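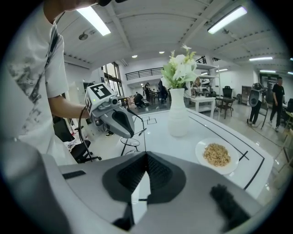
Bevberg Table Notes

README for version 3

Bevberg is a collection of short written notes on small table settings: a vase, a plate, something on the plate, and where each of them goes. It covers 108 settings, all with everyday things, and we've had a lovely time putting it together. If you like looking hard at ordinary objects on ordinary tables, welcome!

What's in it

Each setting has one plain text file. The first line gives the setting's short name, then come the objects, then where they stand in relation to each other, then anything the writer wanted to add. The added bits are often the best part, so please don't skip them when you load the files.

settings/ — one file per setting
words/ — the word list, 300 entries, with the spellings we settled on
changes.txt — what moved between versions
licence.txt — short, please read it

No file runs over 1000 words and most are far shorter than that.

The objects

We kept to things you could find in a kitchen cupboard or on a sideboard. Vases, plates, bowls, flowers (real and artificial), and small dry foods that can be heaped up. White on white comes up a lot, and we're very fond of it. A white vase on a white table sounds dull until you try to write down where one stops and the other starts, and then you find yourself writing about rims, necks, shine and the bit of green where the leaves come over the top.

Flowers are entered as one object together with their vase unless they've been taken out. Leaves count as part of the flowers. Colour goes first, then type if the writer is sure of it, and "white flowers, green leaves" is a perfectly good entry. In version 1 people felt they had to name a bloom and we ended up with far too many roses.

Food is trickier and more fun. The Gulum settings have a heap of small golden or light brown pieces on a white plate, and our writers argued happily over them for most of February. Nuts? Grains? Something crunchy from a packet? The rule we came to is in words/ under "pile": say the size, say the colour, say how it's heaped, and put your guess at the food afterwards with a question mark. 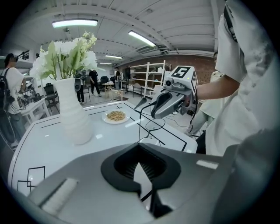 Plates are described by colour, shape and rim, in that order. The pile on a plate gets its own line, so that a plate which is later cleared keeps its entry and only the food line changes.

Where things stand

Positions are given in words, never in measurements. "To the right of the vase" is fine. "Near the black line" is fine too, as the Gulum table has black tape on it and the lines make very handy landmarks. Always write from where you're looking, and say so if you walk round to the other side — left and right swap over and it has caught every one of us out.

The Tillman settings use a bare wooden table with no lines, so those notes lean more on "close to" and "further back". The Provov ones are mostly bowls on a tray. They were our first attempt and the wording is a bit rough, but we've kept them in because the fruit notes are a treat.

Good uses

Practising clear description, teaching position words, checking a word list against real tables, or simply reading. We'd be delighted to see it used with learners of English.

Less good uses

It won't tell you how to lay a formal dinner. There's hardly any cutlery and only one napkin. Nor is it a food guide, so please don't rely on it for what anything contains, above all where nuts are concerned.

Known niggles

"Bowl" and "dish" are mixed up in the older Provov files. Some Tillman notes say "jug" for what we'd now call a vase. Corrections are very welcome; send the setting name and the line you'd change.

Contact: the Bevberg notes page | © Bevberg Table Notes | Back to top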